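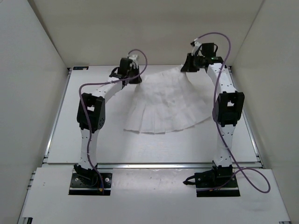

We're looking for 100 shoppers to try out the new Plostel reward card before it goes on general release, and we'd love you to be one of them. The card works in every department at Gramano in Nulano, from shoes and school bags to saucepans and bedding, and it earns points (we call them Pons) that turn into vouchers at the till. We want it tested on the sort of shopping people really do – a birthday present one week, a pair of tights the next, and the plain household things in between, like a length of thin white cloth. Big baskets and tiny ones are equally welcome!

## What you'd be doing

The trial runs for 12 weeks, starting in October. You'll get a card and a short starter booklet, and then you simply shop as you normally would. There is no minimum spend and we don't want anyone buying things just for the sake of the trial.

During those weeks we'd ask you to:

- use the card each time you shop at Gramano, even for something small
- keep your receipts (a photo on your phone is fine)
- fill in a short diary once a week, online or on paper
- redeem at least one voucher and let us know how it went
- come to one group chat in the store café, either at 10.30am or at 6pm

The diary is mostly tick boxes, with a space at the end for anything you want to get off your chest. Please use it! At the last trial, 189 people tried out the paper voucher book, and the comments in that space led to nearly every change we made afterwards. The vouchers got bigger print, the expiry date moved to the front, and the rule about not using two at once was dropped altogether.

## Who we'd like to hear from

You need to be 18 or over, live within easy reach of the Nulano store and shop there at least twice a month. You don't need a smartphone, and you don't need to have held a store card before. In fact we'd be very pleased to hear from people who have always said no to them, and from people who had one and gave up on it.

We're also keen to have a good spread of households: people living alone, families with small children, students, carers who shop on someone else's behalf, and couples who share one purse. If you're buying for another person, their name can go on the card alongside yours.

Sorry, but we can't accept current staff of Plostel or Gramano, or anyone living with them.

## What you get

Everyone who joins receives a £5 voucher with their starter booklet, and another for every completed month of diaries. You keep all the Pons you earn as well, and they'll carry over to your full account when the card launches. Coffee and cake are on us at the group chat, and we'll refund your bus fare or parking if you bring the ticket.

Plostel is a reward card and not a credit card, so there's no borrowing involved and we won't run a credit check.

## Your information

We'll see what you bought with the card, when, and which vouchers you used. Your diary answers are kept under a number and separately from your name. You can leave the trial whenever you like without giving a reason, and if you do, you can ask us to delete your diary. Any vouchers you've already been sent are still yours to spend.

## How to apply

Pick up a form from the customer service desk on the ground floor at Gramano, or ask the desk to post you one. It takes a few minutes to fill in, and there's a large-print version too. Drop it in the green Plostel box beside the desk before the end of September.

If we get more forms than places, we'll draw names at random within each type of household, so applying early won't give you a better chance. Everyone will hear back either way, and if you miss out this time we can keep your details for the spring trial. Just tick the last box on the form.

Questions are very welcome. The desk team have all used the test card themselves and are happy to show you how it works at the till.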